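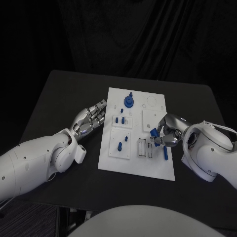 Helmi Rautiainen commented: Don't take sandpaper to any of the pegs until you've tried each one in every hole it could belong to. I ruined half a set that way.

Pegs bind in a peg and gear board — fix the pegs or the holes?
Posted by Olga Barrios in Celer Workshop Help, Games and Boards
Viewed 999 times

I have a white peg board with blue pegs and a blue gear, and smaller white plates that sit on top of the main board. I got it second-hand through Manzano and it came in a bag with no sheet. Some of the pegs drop in with no effort. Others start fine and then bind partway down, and then I have to wiggle them out again, which I suspect is making things worse.

What I'd like to know:

Should I be working on the pegs or on the holes?

Do the circles marked on the board near the top right corner mean something goes there? There's a bigger one and a smaller one.

How do I stop the board from creeping? It sits on a dark grey table with a smooth top and by the end of a session it's always crooked.

I have a set of needle files, some sandpaper and a hand drill. No lathe, and I'm not buying one.

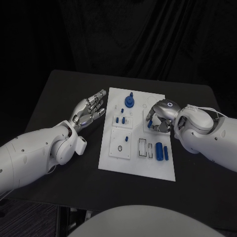
A peg held upright just above the square plate.

Soudabeh Najafi

Work on the pegs, and only after you've cleaned the holes. A peg can be replaced. If you open up a hole too far, every peg you own will be sloppy in it.

Start with a dry cotton bud in each hole and see what comes out. Dust and old wax collect at the bottom and feel exactly like a tight fit. Then look at the end of the peg under a good light. If there's a lip or a burr around the edge it will catch on the rim, even though the body of the peg is the right size. Two or three light turns with a fine file around the tip gives you a small bevel, and that fixes most of them.

If it still binds partway down, colour the side of the peg with a soft pencil, push it in and take it out. The pencil rubs off where it touches. If it's rubbed all the way around, the peg is too fat. If it's rubbed on one side only, you were probably putting it in crooked. Hold it straight up and down over the hole and let it find its way before you push. People tend to lean the peg toward themselves when they sit at a table, so try it standing up.

For sanding I'd go to 400 grit at the coarsest and finish with 700 if you can find it. Twist the peg inside a folded strip so it stays round. Check the fit after every few turns.

On the circles, I would read those as positions for round parts, the big one for something gear sized. I can't say more without your missing sheet. Set the gear over the bigger one and see if the outline matches. It might simply be a parking spot.

Olga Barrios replied: Pencil trick worked on Thursday. It was rubbed on one side for nearly all of them. I'd been putting them in on a lean. One is fat all the way around and I've started sanding it.

Heriberto Londoño

candle wax. rub it on the peg, wipe it off, done. I do this with drawers too

Soudabeh Najafi replied: It does help, but it goes into the hole and picks up dust. I'd leave it until the fit is right.

Nanna Arnardóttir

I'll stick to the sliding, as the fit has been covered.

Non-slip drawer liner, cut 5 mm smaller than the board on every side so that it doesn't show. I use the Branico one, which I bought off the end of a roll for 40 cents, but any of the rubbery mesh kinds will do. Wipe the table first. If there's polish on it, the liner will skate just like the board did.

Don't use double-sided tape. It leaves gum on the table and you will want to move the board at some point.

The small plates are a separate matter. If those shift when you press a peg in, hold the plate down with your other hand next to the hole. If they still rock, look for grit underneath before you think about gluing them. I glued mine on a Skeson board and then found I had one of them turned the wrong way around. It's still like that.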